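# The Gray Years

When I moved to Jestovbridge, I brought with me two suitcases, a lamp and the idea that a sofa should be dark red. My grandmother had a dark red sofa, and all my childhood I believed that the color belonged to the furniture in the same way as the legs. In the first month I visited eight apartments, and in almost every living room I sat down on something gray. After this I began to ask people why, and one of them sent me to Cudeck.

Cudeck is an upholstery workshop on the street behind the old post office. You enter through a narrow door, and first you smell glue, then coffee. Trinity Doucet has worked there for many years and now runs it together with her cousin. On the day of my visit she was removing the cover from an armchair of the model Ki, with a low back and very short arms, and she did not stop working when I introduced myself.

"Sit anywhere that has a seat," she told me.

I chose a footstool and asked my question about gray. She pulled out five more staples before she answered.

"People come in wanting green. They take home the green sample, the blue sample and the charcoal. They live with them for a week. Then they call me, and I already have the charcoal on the table."

Her explanation is simple. A sofa is the largest piece of cloth in most homes, and its owners are afraid of it. A wrong cushion can be given to a sister. A wrong sofa stays in the room and looks at you during dinner. So they choose the color which they think will not argue with the curtains, and in her opinion they are mostly right about the curtains and wrong about the dust. 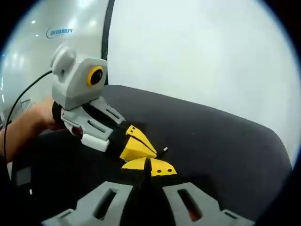 *Charcoal gray, a color with many loyal owners.*

Dust is the subject on which Trinity becomes truly lively. Customers believe that a dark cover hides everything, and she spends a good part of each consultation correcting this. Dark gray hides coffee rather well. It does not hide flour, white cat hair, toothpaste or the small fibers which a new towel leaves behind. On a middle gray with some lighter threads mixed in, you see much less of all this. She keeps an old seat cushion in the workshop, half in one cloth and half in the other, and she is not ashamed to shake a biscuit over it in front of a customer.

For dark covers she likes a cloth called Keteo, which comes in 40 shades, and she showed me the sample book. I counted myself as a person with good eyes, but between the third gray and the fourth gray I could see no difference until she carried the book to the window. There one became a little brown and the other a little blue. This is why she does not allow anybody to decide under the workshop lamps. The sample must go home and lie on the old sofa, in the morning and also in the evening when the lamps are on. If the floor has a warm color, she suggests starting with the browner gray. If the walls are very white, the bluer one can look like a school uniform, she says, and some people want exactly this.

I asked also about care, expecting secrets. There are few. The cushions are turned when the bed sheets are changed, so that one does not forget. The vacuum cleaner is used with the soft brush, in one direction, and the line where the seat meets the back gets the thin nozzle. A spill is pressed with a dry white cloth and not rubbed. Dark covers should stand away from strong sun – she has seen a charcoal sofa with one arm the color of ash, after it had spent too many summers beside a balcony door.

In September the workshop is fullest. The families return from their holidays, look at the living room with fresh eyes and suddenly cannot bear it. New covers for two seat cushions cost $129 in the simplest cloth, and many customers begin there and leave the rest of the sofa for another year. The result does not match perfectly at first. Trinity warns everybody about this, and she writes it on the receipt too.

Before I left, I told her about my grandmother. She went to the back room and returned with a roll end of dark red, a heavy cloth with a little shine, enough for a footstool or perhaps a small chair. It had been ordered by a man who changed his mind to gray.

I have now a gray sofa, bought second-hand from a neighbor, and in front of it stands a red footstool. The cat sleeps on the sofa and leaves white hair on it every day. I clean it with the soft brush, in one direction, usually while the coffee is getting ready.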